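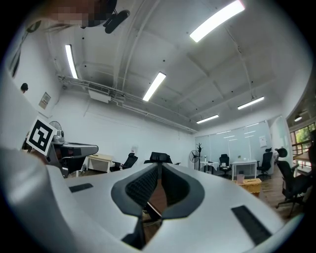
4. Household and Shop-Floor Chores as a Test of Readiness

4.1 Scope of the chore set

The question of whether machines can take over ordinary chores is often put too broadly to be answered. A machine that closes a drawer in one kitchen may fail at the same drawer in the next, and a success rate taken from a single room says little about either. In this section we restrict the question to 17 chores, of which eight are drawn from the home and the remainder from light assembly and packing work. The household chores include folding a hand towel, loading a dish rack, wiping a counter and returning a chair to its desk. The shop-floor chores include sorting fasteners by length, seating a gasket, coiling a cable and closing a carton.

The chores were selected on two grounds. Each had to be one that an adult without training could finish in less than three minutes, and each had to end in a state that a second person could judge without having seen the work. The second condition excluded several common duties, among them dusting, for which our judges at Nevness and Hatville could not agree on a standard.

4.2 Demonstrations

Training data consist of 1,839 demonstrations given by people using hand-held grippers with two opposing fingers. The demonstrations were recorded at both sites, and the last of them was completed in January. Demonstrators were told to work at an even pace and to complete the chore even after a slip. Slips were kept in the data. An earlier version of the Weerasinghe protocol called for their removal, and policies trained under that version tended to stop when an object moved in the fingers.

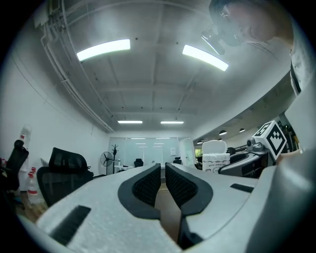
Figure 4. Two-finger hand-held gripper in an office room.

The choice of fingers limits what can be learned about a chore. A demonstrator who would normally use a thumb and three fingers to gather cloth must find some other way to do it, and the recorded motion reflects the tool as much as the person. The finger pads in Figure 4 carry a fine black mesh texture on their inner surfaces, and they meet the work from two sides only. For rigid parts with flat faces this is seldom a difficulty. For towels, bags and thin cable it accounts for a large share of the failures reported below.

4.3 Results

Trained policies were run on a fixed arm at Irnadville, a site that contributed no demonstrations. Across the shop-floor chores, the arm reached the required end state in 87 percent of trials. The result was strongest for sorting and for closing cartons, in which a small error in position could be absorbed by the parts themselves. Gasket seating was less reliable. The arm placed the ring correctly in most trials but did not detect a raised edge, and it proceeded as though the part were seated.

The household chores gave a weaker result, and one that varied widely from chore to chore. Counter wiping was completed at a rate close to that of the shop-floor set. Towel folding was completed in fewer than half of the trials, and the dish rack was loaded without a correction by the operator only when the plates were of one size. Returning the chair to its desk could not be attempted by the fixed arm and is left out of the totals.

Time is a separate matter. Even in successful trials the arm took around 8 times as long as the demonstrators on the cloth chores. For an unattended shift in a packing area this delay may be acceptable. In a home, where the same counter is needed for the next meal, it may not be.

4.4 Interpretation

We take these results as evidence that a limited group of shop-floor chores can now be assigned to a machine, provided that the parts are rigid and a person is available to inspect the work. We do not extend this finding to the home. The difference between the two settings lies mainly in the objects handled and in how often the layout changes between one attempt and the next. At Irnadville the trays were returned to marked positions before every trial, a courtesy that few households would extend to a dish rack.

Two limits should be noted. The judges knew which trials had been carried out by the arm, and the fastener chores used new stock throughout. A repeat of the gasket and sorting trials with worn parts is planned at Hatville under the same scoring rules.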